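Rules for robots
Parnora Young Readers: How Work Gets Done
Words by Anayeli Lozano

You have rules at school, such as walking in the corridor and putting scissors back in the pot. Robots that work near people have rules too. Some are built into the robot. Others are for the people who look after it.

Folding clothes is a good job for learning about them. Cloth is soft and changes shape every time it is touched, so the robot has to be careful, and so do the people nearby.

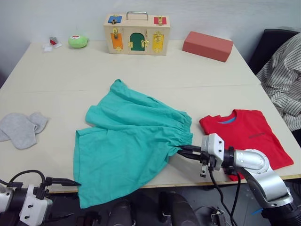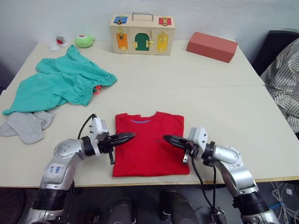
The red top, folded.

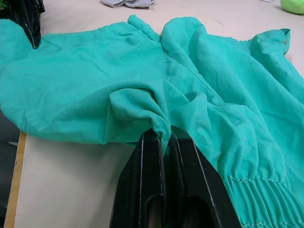 Two black fingers holding a pinch of green cloth.

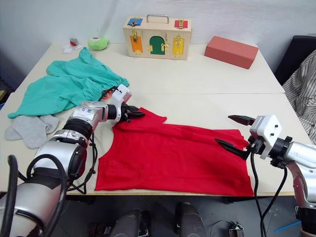
What is a standard?

A standard is a set of rules that lots of people have agreed on and written down. You use things made to standards every day. A plug fits the socket in your kitchen and also the one at your gran's house, even though different companies made them.

Robots have standards as well. They say things like how a stop button should look and what it must do when someone presses it. They also say how a company should check that a robot is safe before people work near it. The people who write them include engineers, safety inspectors and people who use robots in their jobs. They often argue over one sentence for a long time, and every few years they read the whole thing again to see what has gone out of date.

Good practice is a bit different. It means the sensible habits that a workplace has learned. Nobody may have written them into a standard, but people follow them anyway.

Rule one: think first

Before a robot starts a new job, someone has to think about what could go wrong. This is called a risk assessment. You may have seen your teacher do one before a school trip.

For a folding robot, the list might include these:
A finger could get caught between two parts of the arm.
A sleeve or a long scarf could get caught.
A person could walk into an arm while it is moving.
A cable could trip somebody up.
The robot could drop what it is holding.

Next to each one, you write how likely it is and how badly someone could be hurt. Then you write what you are going to do about it. Helmi Mäkelä checks robots at a laundry called Orkenard, and her list for one folding table has 42 lines. Most of them are small things. One is about a drawer that does not shut properly.

Rule two: keep a space around it

A robot arm can reach further than you expect. It can also start moving after it has been still for a while. A robot that looks switched off may only be waiting for its next instruction.

That is why many workplaces mark a line on the floor. At Orkenard the line is yellow and it goes 2 metres out from the table. When the arms are moving by themselves, people stay on the outside of it. Some robots have a fence. Others have sensors that slow the arms down if a person comes close, and stop them if the person comes closer still.

Rule three: everyone knows where the stop button is

An emergency stop is usually a big red button, often with yellow behind it. It is made large so that you can hit it with your whole hand. You do not have to aim.

When it has been pressed, the robot must not start again as soon as the button is let go. Somebody has to look at what happened, make sure it is safe, reset the button and then start the robot on purpose. Those are separate steps, and they are meant to be slow.

New workers at Orkenard practise this on their first morning. They stand with their backs to the table, Helmi calls out "Stop!", and they have to turn round and press the button.

Rule four: not too hard, not too fast

The part of a robot that holds things is called a gripper. It needs to squeeze enough to keep hold of the cloth. If it squeezes too much, it could tear a seam or pinch a person.

So there are limits. A robot that shares its space with people often has to move more slowly and push less hard than one behind a fence. The limits are set by measuring. Engineers press the arm against a special sensor and read how much force it makes. They do not test it on a friend.

Rule five: tidy up, then write it down

Cables should be kept away from where people walk. Things that are not part of the job can stay on the table only if everyone has agreed where they go. If an object gets moved, someone should check that the arms can still pass it safely.

After each session, somebody fills in the log. A log is a diary for a machine. Toivo Kinnunen, who works the late shift with Helmi, wrote this one in July:

"Started 4 pm. Folded around 20 tops. Stopped once, sleeve caught on gripper. Freed it with power off. Left cable needs a new clip."

The person on the next shift reads it before touching anything. Because of Toivo's note, the clip was changed before the robot was started again.

Who is in charge?

A robot cannot be told off. If something goes wrong, people have to work out why. It might be how the robot was built, how it was set up, or how it was used. Every robot should have a named person who is responsible for it, and that person's name should be easy to find.

Try it yourself

Choose a job you do at home, such as folding a jumper or laying the table. Imagine a robot arm is going to help. Write down everything that could go wrong, even the silly ones. Then swap lists with a partner and see what they spotted that you missed.

Words to know

Emergency stop: a button that stops a machine quickly.
Gripper: the part of a robot that holds things.
Log: a written record of what a machine did and when.
Risk assessment: a list of what could go wrong and what you will do about it.
Standard: rules that many people have agreed to follow.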